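Chapter 6
Two Arms, One Jumper: Building Grippers That Can Handle Cloth

In this chapter you will:
work out why soft things are harder to hold than hard things
turn a motor's rotation into a straight squeeze
choose a surface for the inside of a finger
plan the cables and camera before you tighten the last bolt

By now you have an arm that goes where you tell it. That's a great feeling, and if you've spent an evening making it wave at people in the workshop, good on you! Now we get to the part I've been looking forward to since Chapter 1, which is giving it something to hold with.

Up to this point our test object has been a block. A block is kind. It keeps its shape, it has flat sides, and if you close on it a bit crooked it usually straightens itself up. Cloth does none of this. Pick up an old jumper by one corner and the rest of it swings, stretches and folds over itself, and every time you pick it up the shape is different. A program that says "close at this point" may catch one layer, or two, or only the fuzz.

The build in this chapter is the Gudeta, a two-arm bench project that began in a shared workshop in Clanedia. Each arm carries a pair of fingers that slide on toothed racks. A small gear sits between two racks and drives them in opposite directions, so the fingers always meet in the middle. You can cut the whole thing from the Tastel parts list in Appendix B, and the printed brackets will fit on any home printer with a decent bed. Allow up to 10 hours for the printing, spread over as many nights as you like.

Our servo reads its position as a number. On my build, fully open is 3441 and fully closed is 1475. Yours will differ a little, so write both numbers on a bit of tape and stick it to the base. For cloth, start by closing to 2000 and creep in from there, a few steps at a time, tugging gently on the fabric as you go.

Before you start Section 6.1, find a piece of thick knitted fabric you don't mind ruining. Drape it over a finger and feel how it slides, then try it again with a textured pad fitted.
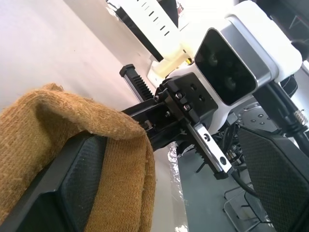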